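About Fokanmont

Fokanmont is a small training and advice office for people who are responsible for measuring instruments in their companies. We help with calibration plans, with records and with preparing for audits. Our clients are mostly workshops and food producers with fewer than 71 employees, where one person takes care of quality together with many other duties.

The office was started by Vangelis Balaskas, who worked for 13 years in the inspection room of Giannakopoulos, a maker of pump parts. In that time he saw many good companies receive bad audit reports for a simple reason: the gauges were in order, but the papers about them were not. He began to give evening lessons on this matter, first to his colleagues and later to their suppliers.

Zuweira Quartey joined as the second partner. She came from the laboratory of Titley, and she is responsible for our courses and for all the written material. Today we are five persons, and three of us visit clients every week.

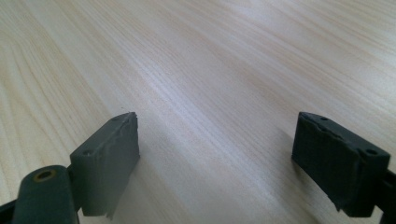

Light wood grain on a tabletop.

Our basic course is called Stivo and it takes three days. The participants learn how to make a list of their instruments, how to decide the time between calibrations, and how to read a certificate from an outside laboratory. On the last day everybody works with the list of his or her own company. We ask you to bring it as it is – also if it is not complete.

We keep the groups small and we do not sell instruments or software. We also do not issue certificates of calibration. When a client needs this service, we explain what to ask from the laboratory, and the choice stays with the client.

Since March the courses are held online, in shorter lessons. Visits to clients are possible again after agreement by telephone, and we follow the safety rules of each site. The written material is sent by mail before the first lesson.

For questions about dates and prices, please write to Zuweira Quartey through the contact form. We answer in English and in Greek, usually within three working days.

Page updated: June 3, 2020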